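Godoy Floor Lamp, Oltano Collection

Price: $699
Height: 58 inches
Base width: 23 inches
Bulbs: 6 (included)
Finish: Matte black or brass
Item status: In stock

The Godoy is a tall reading lamp with a weighted base and a linen shade. It gives enough light for a large chair and a side table, and it can be dimmed with the foot switch on the cord. The switch has four settings and remembers the last one used.

Each lamp is assembled and tested at the Zorkitz shop, then taken apart for shipping. The pole, base and shade travel in separate plain cartons. Please check that you have all the parts before you recycle any packaging.

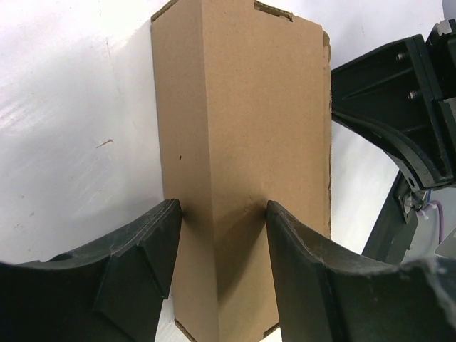
Assembly takes one person and a Phillips screwdriver. Thread the cord through the base first, then screw the pole in by hand until it stops. Do not use pliers on the collar. The shade sits on top and is held by a single brass nut.

Shade care: dust with a dry cloth or a soft brush. Linen marks easily, so keep water and spray cleaners away from it. Replacement shades are sold separately under the Akow name and come in white, oat and gray.
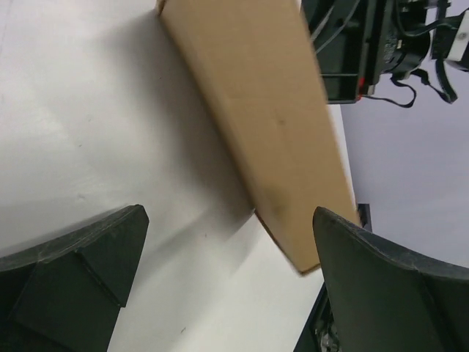 Returns are accepted on unused lamps. Shades cannot be returned once fitted. Orders to Alaska and Hawaii ship by ground and sea only.

The taller Godoy model will be back in January. For trade orders or spare parts, write to Rocío Paredes at the order desk.

Page updated November 26, 2021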